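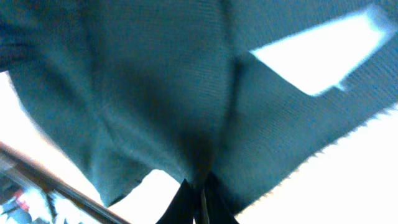

Figure 1. Teal knitted fabric with a fine horizontal rib, viewed from underneath.

4.2 Shift length and late-game skating speed

The clearest result came from the third period, and we were delighted to see it hold in both rinks. Players at Komard who kept their shifts short lost very little top speed between the opening face-off and the final horn. At Tirkov, where the bench changed lines less often, defensemen slowed down well before forwards did – a gap that earlier work on youth hockey had left open.

We logged 1,000 shifts over 2 seasons, starting each August with the first preseason skate. Goalies were left out, as were the 200 shifts that included a penalty kill, which follow a rhythm of their own and deserve a separate study (we hope to write it!).

What excites us most is how quickly habits changed. After eight weeks of bench-side timing, the Tirkov defensemen were coming off earlier without being told, and their backward skating speed in the last ten minutes moved close to the Komard level. Whether the same thing would happen with older players is still an open question, and Section 5 takes it up using the Matos league records.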